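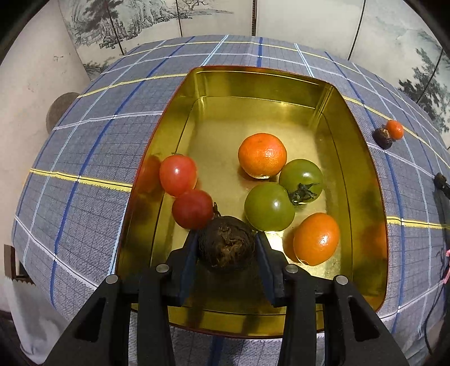
Hand-Held Gripper Station: Pre-Session Checklist with Comments

Station: Roldale, produce sorting
Checklist no. 1112
Inspected by: Marlene Lapointe
Date: August 8, 2021

1. Gripper body
Screws at finger bases seated and flush. OK
No cracks in the plastic arms or at the cut-outs. OK
Comment: Check by hand with the tool powered down. A screw that turns under a fingertip is a fail.

2. Finger pads
Pads flat, no lifting at the corners. OK
Pads wiped before first use and after every change of produce type. See comment
Comment: Corms and other items with fibrous skin shed onto the pads. Wipe after each of these, even when the next item is the same. The July sheet had this as once per session. Use the new wording.

3. Table and cloth
Cloth lies flat within reach of the tool. OK
Hem and loose strings kept out of the finger path. OK
Cables routed down the side of the table and clipped. OK

4. Metal trays and tins
Lid off and put away before work starts. OK
Rim checked for burrs. OK
Comment: Shiny walls throw back the color of whatever is inside. Operators go by the item itself when lining up a grasp. Fingers enter from above and do not push against the wall. One rim at Kauppinen had to be filed down after a scratch, so run a gloved finger along the whole edge.

5. Items
Nothing split, leaking or moldy. OK
Items laid out on the cloth leave room for the fingers to open fully. See comment
Comment: Water chestnuts set close together are allowed. Take the nearest one first. Open the fingers fully before moving in, and stop if a pad touches a second item.

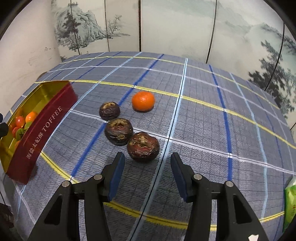
Hafiz Harahap: I would change the last line in section 5. "Stop" is too loose. People stop, look, and then close the fingers anyway. It should say back out, open, and start the approach again.

Marlene Lapointe: Agreed. Wording goes into the next revision.

6. End of session
Tool powered down, fingers open. OK
Pads wiped and dried. OK
Produce that has been handled is not for eating. Bin marked. OK

Result: pass, with changes to section 5
Open items: 3 spare pads to order, storage drawer 128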